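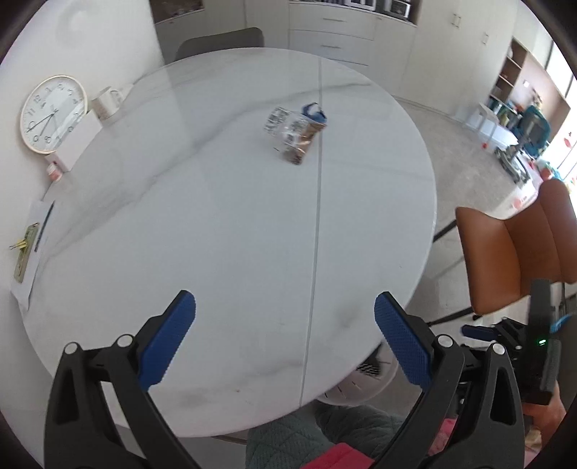 Yanling Hou says the county can't just keep renewing the emergency order, but mine in Estrella has done it three times now. The order lets the county manager close parks and limit public meetings without a vote. Is there a limit on this, and can residents force a vote?

Yiran Qian
Read your county charter. Ours says 60 days, then the board has to vote in public. To get it on the agenda we needed 125 signatures from registered voters. We turned in 700. 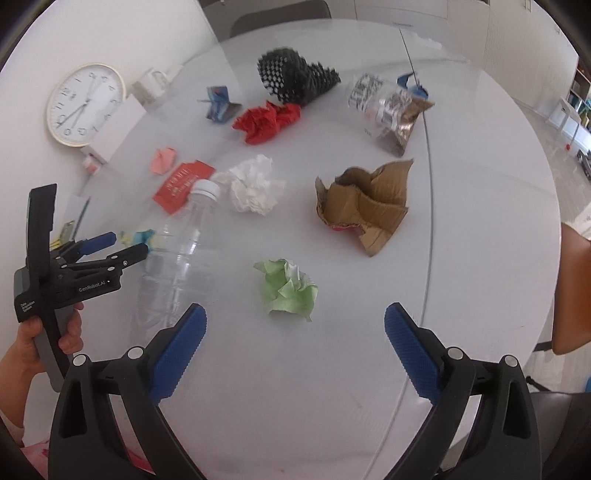 Page last changed: 14/08/2025

Baoshan Fu
They do what they want. Vote them out.

Xiuying Cheng
State law may set a shorter limit than the charter, so check both. Ask the clerk in writing for each renewal and the date it was signed. In my county one was signed late and it lapsed. The clerk had 30 days to answer me and used all of them.

We use cookies to remember your settings. Accept | Manage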